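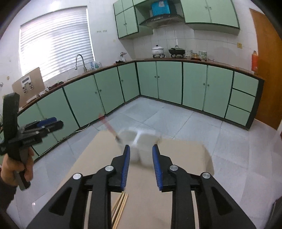
Posted in July by Arvid Dalen
Filed under: House meetings / Kitchen / Minutes

Minutes of the kitchen meeting, Rekosholm house

Present: Arvid Dalen (minutes), the residents of the first and second floor, one person from Nidusov, our property office. The meeting opened at 18.30 in the kitchen.

1. Minutes of the last meeting
They were read and approved. One correction: the sum for the new blinds was written in the wrong column. The total is the same.

2. Chopsticks and long utensils
It was discussed where these shall have their place. Until now they have been in a drawer together with the bread knife, and several persons find this unpractical. The proposal was to keep them standing in the white double holder. The second floor wished one cup only for chopsticks and the other for the rest. The first floor thinks this will not be followed for more than one week. After some talk it was agreed to try the divided way until the next meeting. Chopsticks which have no pair any more can be thrown away, and it is not necessary to ask first.

3. The small table
The table stays on the open floor and is not moved back to the wall. There is then place to go round it with a hot pot.

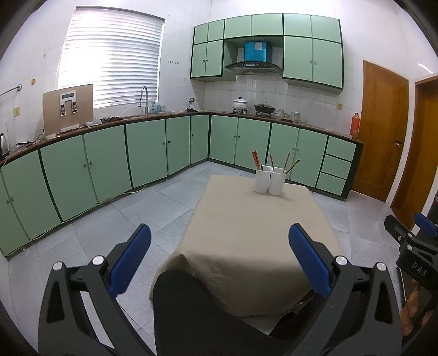 The tablecloth was also discussed. It shall be washed every second week at 40 degrees or more, and whoever takes it to the laundry room also brings it back. A second cloth in a similar beige colour was wished by two residents. Decided: we buy one, price not over 200 kroner.

4. Worktop and sink
Cleaning bottles can stand by the sink, but cloths must be hung up after use. The kettles shall be descaled in turn, starting with the second floor. Nidusov reminded us that the brown worktop does not tolerate standing water near the corner.

5. Cupboards
Two knobs are loose. Magnusson has offered to repair them and look at the door hinges for 174 kroner plus travel. Accepted.

6. Economy
The kitchen fund has 3000 kroner before the purchases in points 3 and 5. No increase of the monthly payment.

7. Other matters
The question of a bigger dish rack was postponed. Arvid will ask for a price from Nikex.

The meeting closed at 19.20.

Recent in House meetings
- Laundry room: new booking list
- Bicycle cellar, what may be stored
- Minutes of the stairway meeting
- Sorting of glass and metal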